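Skip to content Home Courses Handouts Store Practice Contact
Search this site Enter keywords Go

Unit 4: Bins, Wear and What the Catalog Leaves Out

Most of you have read the Penine storage guide by now. It says an open-topped bin is the cheapest and fastest way to hold mixed small items. Cheap, yes. Fast is a claim I would like to see tested by someone who doesn't sell bins.

The guide rests on a survey of 1,978 bins, 413 of them listed as "worn". I have looked for a definition of worn and found none. Does a scuffed floor count? Does rubbed paint? A bin can look terrible and hold parts perfectly well, and a clean one can have a split corner. Treat the 413 with caution until you know who was looking and what they wrote down.

When you inspect a bin, take the floor and the walls separately. Stains and scuffs on the floor tell you it has had use – they don't tell you how much, or by what. Scrapes on a wall are a different entry on the sheet. Note any ledge at the foot of a wall, too. Hondley's form has no box for it, so write it in the margin.
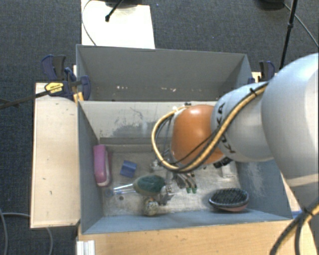 4.2 Mixed contents

The usual argument for mixing is that a small assortment in one bin saves shelf space. It does. Eddale reports a saving of 20 percent, but the comparison was with half-filled drawers, a very easy thing to beat. The Hutsuliak notes are more careful and still skip the time spent looking for the right item.

Before next class (October group only):
– Pick one open bin at home or at work and fill in the wear sheet.
– Keep floor marks and wall marks in separate columns.
– Find one claim in the Penine guide that you can't check, and say what you would need to check it. 120 words is plenty.

Do not use "good condition" anywhere on the sheet.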